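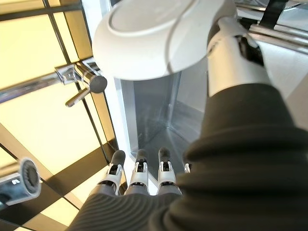

Gudrun Lindemann thinks I've been tuning the wrong thing. Her comment under the last post was that if the depth estimate is bad on chrome and glass, no amount of work on the grasp planner will save it, and that I should stop publishing planner numbers until the map is fit to plan against. She's right about the map. I still want the planner numbers.

The trouble in the shower corner is easy to state. The glass gives us almost no returns of its own, so the depth camera reports whatever lies past it. The chrome gives too many returns, most of them in the wrong place. Kutomitz, our mapping layer, took both at face value. It carved free space through the panes and put a cloud of small obstacles near the faucet lever, and the planner then chose paths through the glass to avoid the cloud.

Two changes went in this week.

First, a voxel can no longer be marked free on the strength of one ray. It now needs agreement from 2 viewpoints at least 200 mm apart, and anything inside a fitted pane is kept as unknown. Panes are fitted from the frame strip and the corner seam, which the edge detector finds quite well against tile. Grout lines fooled it at first – they are thin, dark and straight – so edges lying in the wall plane are now thrown out before fitting.

Second, the wrist camera may veto a move. If its view disagrees with the map inside the last 70 mm of an approach, the controller stops and asks for a replan. Nkrumah Darko wrote the check and it adds roughly 56 ms per cycle, more than I'd like.

The sleeve is still a nuisance. It bunches up as the wrist bends, and the self-filter uses the rigid arm model, so folds turn up in the map as obstacles attached to nothing. I've padded the forearm shape for now. Padding costs us reach in tight corners, and I'd rather have a mask that depends on joint angle.

Next is the replan itself, which starts from scratch each time and throws away a perfectly good first half of the path.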